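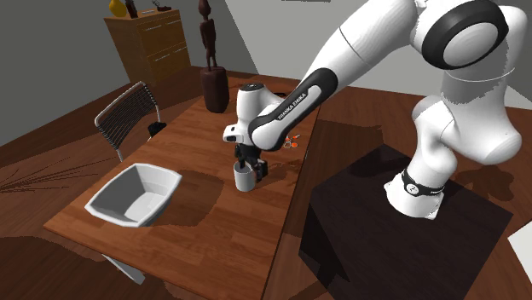

Balogh wrote under my last thread that nobody should touch the planner before plotting the commanded gripper width against the measured one, so I've done that, and I'm still stuck. Full question below.

Mug slips during transport, but only when I replay the plan at full speed

Asked May 2020

I'm using Ernura for the planning side and a home-made control loop for a simulated Franka arm. The task is simple: pick up a mug by the rim, carry it over a bin on the table, let go. I love this little setup, and most of it works beautifully!

At half speed the mug goes where I want it every time. At full speed it starts to rotate in the fingers as soon as the arm turns towards the bin, and sometimes I lose it altogether. The width plot looks fine. The fingers close, they stop where the rim stops them, and the measured width stays flat until the slip begins.

What I've tried so far:
Raising friction on the finger pads (helps a bit, feels like cheating)
Raising grip force (the mug starts to jitter)
Making the physics step smaller (jitter gone, slip still there)

The wrist view is part of my perception input, and I check it at each waypoint to see how the mug is sitting.

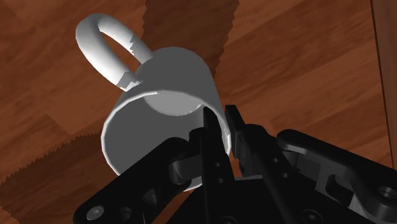
At each waypoint I also log the mug pose relative to the hand, and the orientation is what drifts first. Position follows a moment later. The pose comes straight from the simulator, so I don't think it's an estimation problem. Is there a sensible way to tell the planner to be gentle while it's holding something, without slowing down the whole run?

Answer 1 (accepted)

Great question, and well done for logging the pose relative to the hand. So many people only log it in the world frame and then can't tell slip from arm motion.

I think your planner is respecting joint limits and nothing else. Joint acceleration limits say very little about what the mug feels. If the wrist swings while the elbow is also moving, the two add up at the fingertips, and a rim grip is poor at resisting twist because the contact patch is so small and the weight sits well away from it.

What worked for me was splitting the plan in two. Keep your usual limits for the approach. Once the grasp is confirmed, switch to a second profile with a cap on acceleration at the tool, both linear and angular. In Ernura you can attach a profile to a segment, so the return trip stays quick. I began with a cap of 4 metres per second squared on the linear part and worked down from there.

Then look at jerk. My trajectories had a sharp corner at the start of each segment, and smoothing that did more good than lowering the cap — it was lovely to watch the drift line go flat. Put the smoothing after the time scaling. I had them the other way round for ages and the time scaling brought the corners back.

One more thing. Check that your controller and the planner agree on the sample rate. Mine was sending 700 points for a move and the controller only read every other one, so it ran at twice the speed I thought.

Comment: It was the corners! Split the profile, smoothed after time scaling, and the orientation drift has gone at full speed. I've put the friction back to where it was as well. Thank you so much, this has made my week.

Answer 2

The accepted answer is right, but I'd change the grasp too if the task lets you. Ask the grasp sampler for several candidates and score each one by how much torque it must hold along the carry path, then pick the best. We do this in Briltska with 16 candidates and it adds hardly any planning time. You may still end up on the rim, but with the fingers turned so the swing pushes the mug against a pad instead of around it.

Also worth writing a small slip check. Compare the relative pose now with the pose at lift, and stop the arm if the angle passes a threshold. Much nicer than finding out at the bin.

Answer 3

had the same with Korkmont, updating to build 515 fixed it. not sure what changed

Comment: Different simulator, but good to know — I'll have a look at the release notes.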